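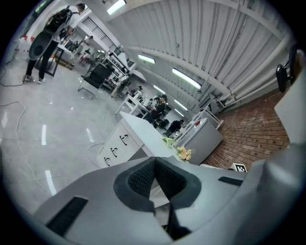

Figure 4. View from the camera on the hand-held gripper in the Dravport workshop, with the mesh-textured pad at the bottom, the white drawer cabinet beyond it, and a square fiducial marker low on the brick-patterned surface at right.

Home Papers Sections Figures Comments Search

4.2 Choosing a camera position for the hand-held gripper

When we first sat down to plan the comparison, we thought the pads would take up most of our time and the camera almost none of it. We had two pad surfaces to try, a smooth one and one with a mesh texture, and we had a camera that everybody in the group already liked. The question of where to put that camera seemed like the kind of thing one settles before lunch. It took us until the end of September, and we would like to tell the story at some length, since a reader building a similar tool may be spared a few of our wrong turns.

We tried two positions. In the high position the camera sits well back from the fingers, so that both fingertips and a good part of the object stay in view through the whole grasp. In the low position it sits closer in, and the gripper body takes up the bottom of the picture. Figure 4 gives a fair idea of how much of the room a wide lens brings in along with the tool itself: workbenches, ceiling lights, the long flat top of a cabinet, people going about their day. Anyone used to the tidy backgrounds of a fixed camera may find this a bit much at first, and so did we. The room has its uses, though. Edges of benches and ceiling lights are good, steady features for tracking, and the tracker we used (Renaud, described in Section 3.1) does better with a busy view than with a plain wall.

Polished floors are another matter. The streaks that the ceiling lights leave on the floor tiles, plain to see in the same figure, move when the camera moves, and a tracker that takes them for fixed points will slowly drift. We ended up masking the floor region in the Dravport recordings, and we left it alone at the second site, where the floor is dull concrete.

In all we made 938 recordings, split between the two camera positions and the two sites. Of these, 249 had a fiducial marker in view from start to finish, and we used that smaller set to check the tracker against the marker pose. The agreement was better in the high position for slow reaches and better in the low position for quick ones - a result we had not expected, and one we repeated before we were willing to write it down. Our best guess is that the longer mount of the high position flexes a little when the hand turns fast. A stiffer bracket would be a simple way to test this, and we hope somebody will.

The pads were compared separately, on the Clondis arm, with 400 grasps for each surface and the same set of household objects for both. The mesh pad held better on smooth plastic and on glass. On cardboard we could find no difference worth reporting, and on soft cloth the smooth pad was easier to let go with, which the people doing the work came to value a good deal by the second week. Full results by object are in Table 3.

For the remaining experiments we chose the mesh pad and the low camera position. We are fond of this pairing but would not press it on everyone. A group working mostly with slow, careful placing may well be happier with the camera up high, and changing from one to the other on our mount is a matter of two screws and a fresh calibration.

Comments (3)

Noémie Guérin
Thank you for writing up the floor reflections! We have the same shiny tiles and lost most of a month to that drift. Did you mask by hand or fit a plane?

Dénes Szalai (author)
We fit a plane from the first few seconds of each recording and masked below it. By hand only when the fit was poor - mostly recordings that began with the tool tilted up.

Mansa Wumbei
Would love to see the cloth results with a worn mesh pad. Ours got much less grabby with use.

Related items

Section 4.3 Pad wear and replacement on the Clondis arm
Section 5.1 Calibration after a camera change
G. Lecomte and N. Pichon, Bracket stiffness in hand-held recording tools
Ineo workshop notes: markers, lighting and floors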